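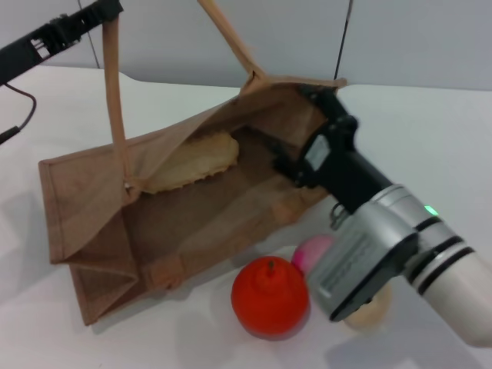 Figure 5.1 Jute tote bag on its side on a white tabletop, mouth open, with one item inside and three round items on the table in front.

Chapter 5
Loading Soft Containers

A rigid carton keeps its shape while it is being filled. A jute bag does not. The walls fold under their own weight, the gusset collapses or opens depending on how the bag was set down, and the handles fall where they like. The packing rules in Chapter 4 assumed fixed inner dimensions and must be revised before they can be applied to woven bags.

This chapter treats the open-top tote with a boxed gusset and two handles. It is the type used in the Clokevitz packing trials, which provide most of the worked problems in Sections 5.3 and 5.4. Drawstring sacks and zippered bags are covered in Chapter 6.

5.1 Terms

The mouth is the opening bounded by the upper hem. The gusset is the strip of fabric that gives the bag its depth. The base panel is the face on which the filled bag stands. A bag is said to be in side position when one of its broad faces rests on the work surface, and in upright position when it rests on the base panel. Mouth clearance is the smallest distance between the two hems, measured at the midpoint — it is never measured at the corners, where the seams hold the fabric apart.

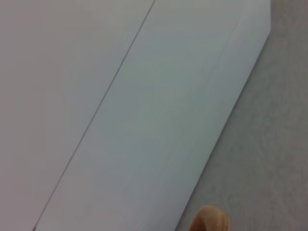 Work surfaces also need a short definition. A surface is continuous if no joint, lip, or step crosses the loading area. Where two sections meet, the joint is recorded on the layout sheet and the bag is placed so that its hem does not lie across it.

5.2 Side Position and Upright Position

In side position the lower face is supported over its full area and the upper face tends to sag toward it. Items enter horizontally and come to rest on the lower face. When the bag is later raised, they shift toward the base panel, and the final order may differ from the loading order.
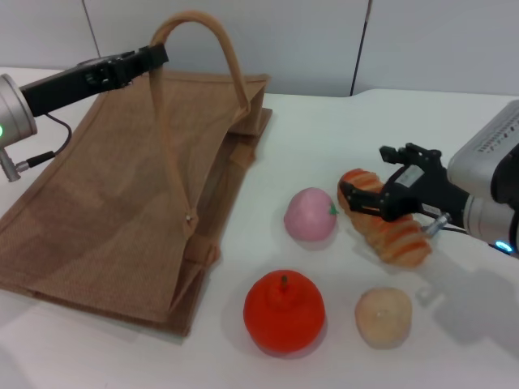
For this reason, light and easily crushed goods such as rolls and soft fruit are assigned a place in the final stack before loading begins. The Berchtold method, given in Section 5.3, works backward from the upright arrangement. The Fodex method fixes the loading order first and accepts some movement. Both are applied to a bag load of 30 items in Problem 5.

Related chapters
Chapter 4: Rigid Cartons and Trays
Chapter 6: Drawstring and Zippered Bags
Appendix B: Layout Sheets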